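Werkstatt-Tipps: Schubladen aufziehen mit Handgreifern

Kleinteilemagazine sind für uns gerade das Schönste, was man einem lernenden System beibringen kann! Neun Schubladen, alle durchsichtig, und trotzdem fühlt sich jeder Zug ein bisschen anders an. Für die Sammlung Clillell haben wir inzwischen 1.029 Durchgänge mit den Handgreifern aufgenommen, und dabei ist einiges hängen geblieben, was ich gern weitergebe.

Fangt mit der unteren Reihe an. Die Backen kommen dort flach an die Griffkante, und man bekommt schnell ein Gefühl für den Winkel. Nicht reißen – lieber ansetzen, kurz warten, dann gleichmäßig ziehen.
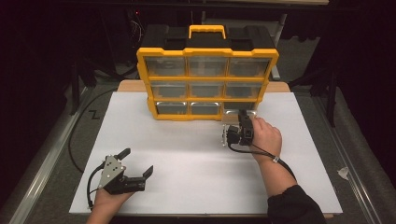

Die zweite Hand bleibt dabei in der Nähe, damit sie das Magazin halten kann, falls es mitrutscht. Rosimeire Conceição legt bei leeren Magazinen gern 70 Schrauben in die oberen Fächer, dann steht das Ding viel ruhiger (toller Trick!).

Kabel am Unterarm mit einem Clip fixieren und eine kleine Schlaufe lassen, sonst zieht es bei jeder Drehung am Greifer.

Nach 13 Durchgängen Pause machen. Die Handgelenke danken es, und die Bewegungen bleiben sauber. Missglückte Züge trotzdem speichern und markieren, Rogério Rangel sortiert sie später in einen eigenen Ordner.

Magazin zwischendurch ruhig mal versetzen oder leicht drehen. Im März kommen die tieferen Schubladen dran, darauf freue ich mich schon riesig!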